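Home | Reports | Reviews | Painting | Links

Last updated 2019-04-27

Givholm Open Day

I drove up to Givholm in March for the open day at Prakar, the small company that puts out the Sirden roleplaying game. The trip took more than 102 minutes with the roadworks. Parking was free behind the building.

They run the open day out of their own office and the hall next door. Signup sheets for the demo games were by the door and there were 13 tables on the list. I got a seat at the second one I asked for, a starting adventure for first-level characters.
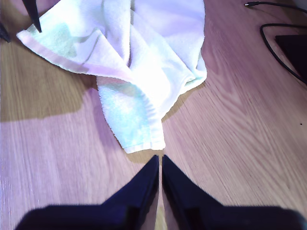
I played a river scout. Character creation took 11 minutes, and most of that was picking gear. Sirden uses two dice for nearly everything and you add a skill if you have one. I have been running 3.5 for years and it felt thin at first, but the fights went fast and we finished the whole adventure before lunch. My scout fell off a bridge and lived.

After lunch there was a tour of the office. They showed us the map room, the shelves of playtest notes, and the corner where mail orders get packed. Printing is done somewhere else, so if you want to see presses you won't see them on this visit.
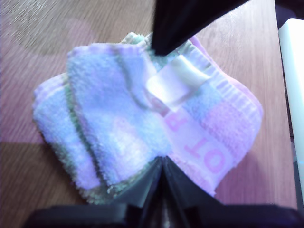
The second half of the tour was a talk on Chuang, the city setting they have been promising for a while. It will be a hardcover with a separate poster map. We got to look at the chapter on guilds and the rules for debt, which I liked a lot. No release date yet. They did say the price of the core book is staying at $29.

I bought the core book and the screen. The screen is a bit short for my taste and I can see over it sitting down. Lunch was soup and rolls, included in the ticket.

If you go next year, sign up for a demo as soon as you get in. The afternoon slots were full by the time the tour let out.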